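FOR IMMEDIATE RELEASE

Olutberg Tea Asks Customers to Please Stop Saving It for Best

October campaign offers amnesty to anyone with a packet at the back of the cupboard

Olutberg Tea, the mail-order loose-leaf company, announced today that it will spend October trying to persuade its own customers to drink what they have already bought. The campaign, called Open the Good One, follows a survey of 2,068 subscribers in which the typical respondent admitted to owning at least one tea too nice to drink on a Wednesday.

The oldest unopened packet reported had been in its owner's kitchen for 102 months. It was a wedding gift. The marriage, the owner noted, was also still going.

"We sell tea to people who love tea, and a fair number of them have decided that the way to love it is to leave it alone," said Fulgencio Campos, head of blending at Olutberg. "I understand the impulse. I have a green tea at home that I have been meaning to be worthy of for some time. But it's a leaf. It fades."

Green teas and lighter oolongs suffer most from waiting, losing their scent long before they look any different. Black teas hold up better. Aged teas are meant to sit around, and their owners are asked to stop bringing this up.
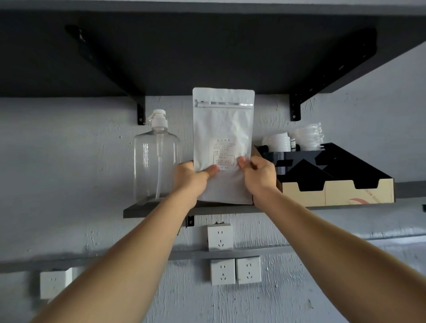

Does old tea go bad?

Kept dry and sealed, it mostly goes dull. It will taste flat and a little like the cupboard it lived in. Tea that smells musty or shows any sign of mold should be thrown out, whatever it cost.

Throughout the month, customers can visit the campaign page and enter the name of the tea they have been hoarding. They will receive brewing instructions by return email, along with a short certificate stating that the occasion is now special enough. The certificate has no legal standing, though early testers have put it on the fridge.

Olutberg will also hold open tasting evenings at its shops in Hukano and Gosano, starting at 6:30 p.m. Guests are invited to bring a neglected packet and share it with strangers. Staff will supply hot water, cups and cookies, and will not ask when the tea was bought. Each evening has room for 43 guests, that being the number of chairs.

A companion blend, Benítez Everyday, goes on sale the same week. It is a plain, brisk black tea with a little orange peel, and the company has deliberately made the packaging too dull to save. The label carries 2 instructions: boil water, and get on with it.

Campos said the sales department had raised concerns about a campaign that encourages people to buy nothing – then noticed that a finished packet tends to leave a gap on the shelf.

Places at the tasting evenings are free and can be reserved through either shop. Media samples are available on request, on the understanding that they will be opened.

ENDS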